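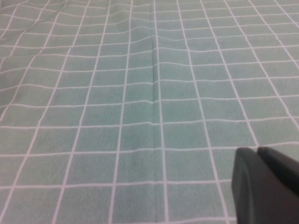

Floveck Table Cover, Checked
Sold by Trernden Household Textiles, Budilstead

Woven cover for kitchen and dining tables, supplied hemmed on all four sides. Pale green ground with a thin white grid. Matt finish, soft to the touch.

Sizes
The cover is cut in 4 sizes for rectangular tables and one for round tables. Measure the table top first, then add the drop you want on each side. A drop of 12 cm suits benches and low chairs. For a formal setting choose the next size up.

Using the grid
The lines follow the weave, so a cover laid straight will show an even margin along the table edge. Line up one white line with the long side before smoothing the ends. On tables with an extending leaf, fit the leaf first.

Care
Wash at 40 degrees with similar colours. Do not bleach. Line dry, or tumble on low. Iron on the reverse while slightly damp. Expect a small amount of shrinkage in the first wash - this is allowed for in the cut size. Loose fibres may gather in the machine filter.

Underlay
The cover is not heatproof. Use it with the Villalobos felt underlay, sold separately, and place mats under hot dishes.

Delivery and returns
Orders leave Budilstead within 4 working days. Unwashed covers may be returned within 11 days of receipt. Round covers are out of stock until June.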